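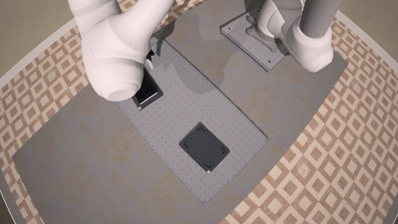
3. Shared table rules for two arms

Read this before the June exercise. The text follows the lab sheet of Beryl Bunting, with small changes by me.

3.1 Only one arm may be above the breadboard at one time. The second arm waits on its own side until the first program has released the zone.

3.2 The target is the square inside the four corner marks on the dark pad. A part that lies across a mark counts as not placed.

3.3 Run each new path in simulation 8 times without contact. Then write the speed limit in the run sheet. For first tests we use 100 mm/s.

3.4 Do not move the pad between runs. If you must move it, teach the position again and inform Mathis Millet.

Homework: write rule 3.1 as a condition in your Drakel program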